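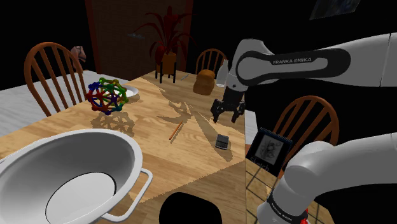 ## 4. Setting up the table cell in simulation

This section covers loading the dining table cell, checking the arm and saving a start state. Finish section 3 (installing Flovo and the Hatberg asset pack) before you begin. The steps are the same on a workstation or a remote session.

### 4.1 Load the cell

1. Open Flovo and choose **File > New cell**.
2. Select the dining table layout from the Hatberg list. The first load compiles the shaders and can leave the window grey for a while. Don't close it.
3. Add the Franka arm from the robot menu and leave the base at its default mount beside the table.
4. Set the random seed to 497. This is the seed the reference results were made with.
5. Press **Reset** once. Object positions only update after a reset.

**Note:** The pencil, the toy ball, the bread and the glass bottle are loaded as movable objects. The chairs are fixed. To make a chair movable, clear its *Static* box before you reset, or the change is ignored.

### 4.2 Check the arm and gripper

1. In the joint panel, jog each joint a few degrees in both directions and return it to its start value.
2. Bring the gripper over the wood to the bread side of the table, fingers pointing down and slightly open.
3. Close the fingers fully, then open them. Both should travel the same distance.
4. Lower the arm in small moves until the contact light comes on, then raise it clear.

**Caution:** Keep the gripper above the bottle neck when you move across the back of the table. Collision stop is off by default in Flovo, and a knocked bottle will roll until you reset.

If a finger passes through the tabletop, the collision mesh hasn't loaded. Go back to 4.1 and reload the layout — resetting alone won't fix it.

### 4.3 Set the lighting and the view

1. Start with one main light. The plant should throw a hard, jagged shadow across the middle of the table, and the ball should throw a web-like one beside it.
2. If the ball's shadow is a solid disc, raise the shadow samples from 128 to 200.
3. Set the view high enough to see the tabletop and the gripper together. The lower part of the arm may cover some of the right-hand chair. Leave it that way for the reference run.
4. Lock the view with the padlock button.

**Note:** Thin objects suffer first when quality is turned down. Check that the pencil's tip still reads as a point at your working resolution.

### 4.4 Save the start state

1. Choose **State > Save as start**.
2. Run the Petano check script from the tools folder. It resets the cell 6 times and compares object positions after each one.
3. If the script reports drift, let the objects settle before saving again. The bottle and the ball are the usual culprits.
4. Copy the saved state to the Raju share so the training jobs can find it.

Changes to the default layout go through Erhan Güler. Local copies are fine for testing, but give them a new name — the overnight jobs pick up any state saved under the default one.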